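Vivek Dwivedi has been gathering examples for learning systems long enough to remember doing it all with real crockery, and he talks about those days fondly, the way other people talk about a first flat. These days he and Devendra Semwal work mostly in simulation at Clendham, on a kitchen set they call Pamix, and he was kind enough to give me most of a January morning (and a good deal of tea).

"People imagine we want perfect runs," he told me, settling in. "We do want good ones, of course, but I'm ever so fond of the slightly wobbly ones too, where the person steering changes their mind halfway. The system has to learn from somebody!"

Each person does 16 runs in a sitting, then stops for a proper rest.
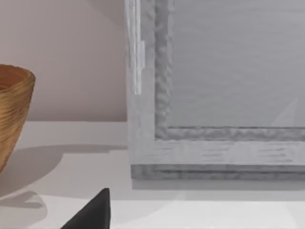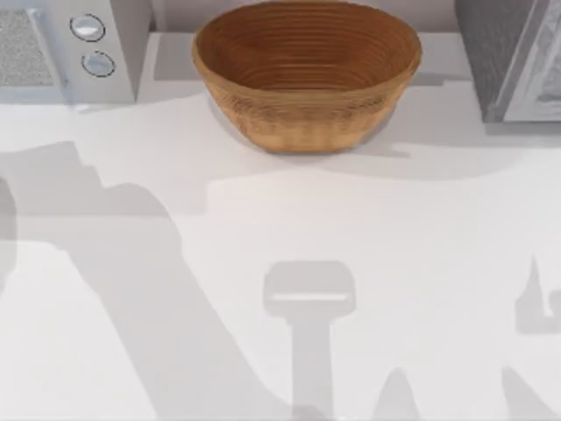 The bowl turns up in both views, with its fine ridged sides.

So who decides whether a run is kept?

"Devendra and I both watch it back, separately, and it only goes in if the two of us agree," Vivek said. "If we don't, we set it aside and look again after lunch."

He would like more people to have a go at steering, beginners especially, and Devendra is already writing them a short guide, which had reached page 10 when I left.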